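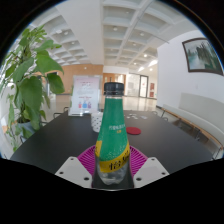 *Hastwood Technical College — Department of Automation, Handling Lab*

**Handout 11: Care of the finger pads on the hand-held gripper**

Every group checks the gripper before the first grasp of the day. Please read this sheet at home; in the lab we have no time for it.

The two white pads do all the holding. A capped bottle with a tapering body is a good test object, as the pads must meet it evenly from both sides. If one pad sits higher than the other, the bottle will lean when it is lifted.

**Before use**

1. Wipe both pads with a dry cloth. Do not use alcohol.
2. Close the fingers slowly by hand and look if they meet in the middle.
3. Check the pad screws. Tighten only until you feel resistance — the plastic cracks easily.
4. Hold the bottle upright for one slow breath. It should not slide or turn.

**Changing the pads**

We change the pads after 1000 grasps, or earlier if the surface is shiny. Write the number in the Bener logbook. The last pair was taken off at 882, because the left pad had a crack next to the screw hole.

Remove one pad at a time, so that you can compare with the other side. Spare pads are in the Whitlock drawer, together with the small screwdriver.

**For the report**

Make 100 grasps with your pair of pads and note each slip. Explain in your own words where the wear begins. Reports are due on Thursday, July 16, 2026.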